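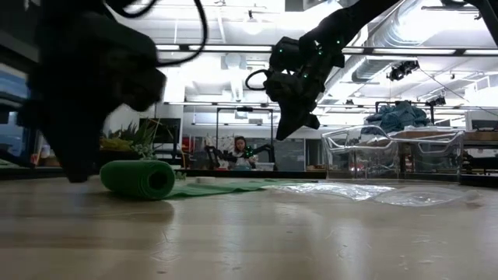
A reader in Tindotham wants to know why a mat that has been rolled up will never lie flat again, and whether the mat is doing it on purpose.

It is a fair question. Anyone who has unrolled a mat has seen it creep back the moment their hands come off. The mat isn't being rude. It has a kind of memory, though not the kind that helps with spelling.

## What rolling does

Take a green mat, part rolled and part flat. In the rolled part, the outside of each turn has farther to go than the inside. So the outside gets stretched a little and the inside gets squashed a little.

For an hour or two, most mats don't mind. Leave one rolled up until May, though, and the stuff it is made of slowly settles into the new shape. Scientists call this *set*. Grown-ups call it "that wretched mat" and put a shoe on each corner.

## Why the middle is worst

The curl is tightest at the center of the roll, so the last bit to come undone is usually the bit that springs back hardest. A loose roll with a wide hollow down the middle bends the mat less. It also takes up more of the closet, and somebody will mention this.

## Plastic bags do it too

Crumple a clear plastic bag and spread it out again. Every crease is a place where the plastic bent too far to come all the way back – and each one catches the light, so you can't even pretend it's new.

## Try it

Cut 2 strips of paper the same size. Roll one tightly around a pencil and the other around a drinking glass. Hold them for 10 minutes, then let go and see which one curls more.

For a stubborn mat, roll it the other way for a while, then lay it flat with books on top. Pick heavy ones. Dictionaries love this work.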